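Quiet by the Panel
Partition walls have become the cheapest way to divide a floor. Their acoustic ratings need careful reading.

By Darren Kershaw
July 31, 2024

Demountable partitions are sold on two numbers: the price per linear foot and the sound rating printed on the data sheet. The first is easy to check. The second comes from a laboratory, where a single panel is sealed into a heavy opening with no door, no ceiling void and no carpet running underneath.

Installed performance is lower. Clegg, a contractor that fits out leased offices, measured 21 finished rooms in May and found that most of the loss occurred at the perimeter – at the floor track, the ceiling line and the vertical joints. Adding mass to the panels did little. Replacing the floor seals did more, at a cost of $287 per room.

The Borkon system uses a compressible gasket at the base. Fidero relies on a bead of sealant, applied after leveling, which has to be cut out and replaced each time the wall is moved. Over a long lease with several moves, labor becomes the larger expense. 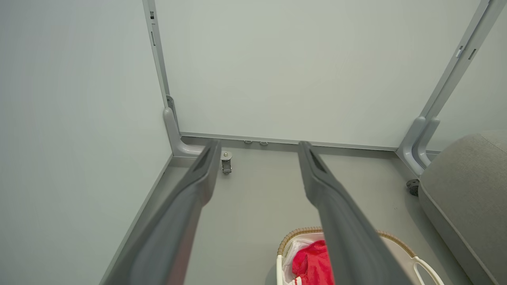 Pale panels meeting at a corner post with a curved foot bracket. Photo: Clinero

Corners need separate attention. Two panels can each be plumb and still leave a tapered gap where they meet, particularly on an older slab. Clegg's crews now check the slab before the first post goes up, and shim any low spots before setting the track. Specifiers should ask for a field test in the contract, with the door fitted and closed.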